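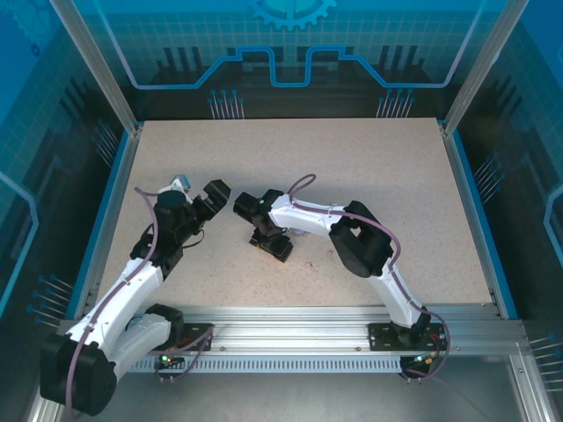 Two-arm cell with both grippers over the table, small part under the right-hand one.

Home | Cells | Guides | FAQ | Contact

Filed under: Safe working, Shared cells

Cell rules - quick FAQ

Updated 24 January 2021. Replaces the June sheet, please bin that one.

Who do these rules cover?
Anyone using a Sovico bench cell at the Gernard site. Clarkorura staff too, and visitors. Short visits count.

Do I need to sign in if I'm only watching?
Yes. Book's by the door.

Can I reach in to move a part while the arms are holding still?
No. Still doesn't mean safe. An arm can be paused, waiting on a signal, or holding a position under power. Stop the program, isolate, check it has isolated, then reach in.

There's a green light on, so is it ok?
No! Lights tell you about the kit, they don't give you permission. Same goes for red. Look up the light in the cell's own manual, don't guess from the colour and don't go by what the last cell did.

Two arms, one table - who has right of way?
Whichever the job sheet says. Every two-arm job needs a written meeting zone, with one arm named as first in. The other waits outside till it's clear. If the sheet dosen't name one, don't run it.

How close can the grippers get?
Depends on the job. The gap goes on the sheet, measured with the parts fitted, not bare jaws. Check it at slow speed first. New fingers = measure again.

Cables?
Look before every run. Enough slack for the full reach, nothing that can snag on the other arm. Rubbed or nicked, tag it and stop. No tape repairs.

Can I leave parts on the table between runs?
Only if the program expects them there. Otherwise clear it. Spare screws, pens, mugs, all out.

Something's dropped under a gripper. Now what?
Stop, isolate, then pick it up. Don't jog the arm off it first unless you're trained on jogging. Form 142 if anything got knocked.

Who can change speeds or limits?
Named setters only. Changes go in the log the same day, old value and new value both. "Tweaked it" is not an entry.

Is the old 2005 rule book still any use?
For the Higuchi press line, yes. For bench cells no, it never covered two arms working together.

How do I report a near miss?
Ext 281, or form 123 in the tray. Do it before you go home - names are optional. Small ones as well pleae.

Does this replace the risk assesment?
No. Read both.

We use cookies to remember your settings. Accept | Manage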